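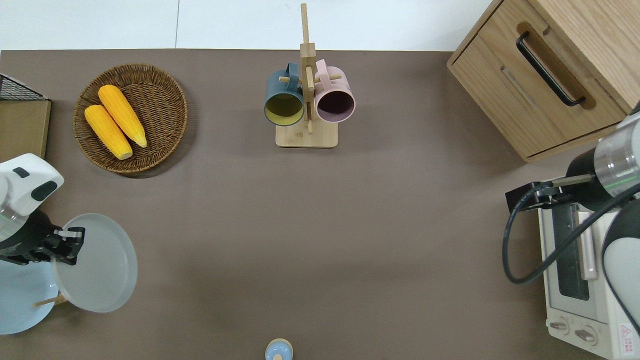 Odholm Opens Sign-Ups for Small-Kitchen Countertop Program

BANWOOD - Odholm, the Banwood housewares retailer, will begin taking sign-ups in June for a program that helps renters and owners of small apartments set up a kitchen around one table. The program is called Peltow and will be offered first to 500 households in the Banwood area.

Peltow is meant for homes where the built-in counter is too short to cook on or is taken up by a sink and stove. Each household gets a planning visit, a printed layout drawn to the size of its own table, and a set of storage pieces chosen from the Odholm range. The storage pieces are made for Odholm by Szewczyk, a woodworking shop that has supplied the company with racks and small cabinets for seven years.

The layouts follow one basic rule. Things that are used every day go around the outside of the table, and the middle stays clear for chopping, mixing and serving. A typical arrangement has a round woven basket for produce, such as a couple of ears of corn, a wooden mug tree standing toward the back, a light oak cabinet with a drawer in one corner, and a small toaster oven along the side.

"Most people we talked to had enough table space. It was covered with things that could have been hung up or moved to the edge," the company said in a statement. "We start with what the household already owns and work out where it should go. In many homes very little has to be bought."

Odholm tried out the program last winter in 59 apartments. Households kept their table in the new arrangement for a month and then told the company what they had changed. Mug trees stayed in place in nearly all of the homes. Bread boxes were the item most often taken away, usually to make room for a dish rack or a second basket. Several households asked for a drawer handle long enough to grab with a full hand, and Szewczyk has added a long black bar handle as a choice on its oak cabinet.

The trial also led to a change in the size of the produce basket. The first version was deep, and fruit at the bottom was often forgotten. The basket now offered with the program is shallow, so that everything in it can be seen at once.

Toaster ovens and other appliances are not sold as part of Peltow. During the planning visit, staff will mark a place for any appliance the household wants to keep on the table, check that the cord reaches an outlet, and leave the space around it that the maker's instructions call for. Households should have those instructions on hand for the visit.

The planning visit takes up to 20 minutes and is free. Households pay only for the pieces they decide to keep, and pieces that have not been damaged can be returned to the store within a month. Mug trees, baskets and cabinets can also be bought one at a time without signing up.

Tables of any shape can be used, including folding tables, as long as they stand level and do not wobble. Renters do not need permission from a landlord - nothing is screwed to a wall or to the table itself. Cabinets come with felt pads for the underside.

Sign-up forms will be available at the service desk of the Banwood store and on the Odholm website. Places will be given out in the order the forms come in, and households that do not get a place will be put on a waiting list. Visits are offered on weekdays and in the early evening.

About Odholm
Odholm sells kitchen, dining and storage goods from its store in Banwood and by mail order. Its range includes racks, baskets, small cabinets and tableware for homes with limited space.

Press contact: Odholm Press Office, Banwood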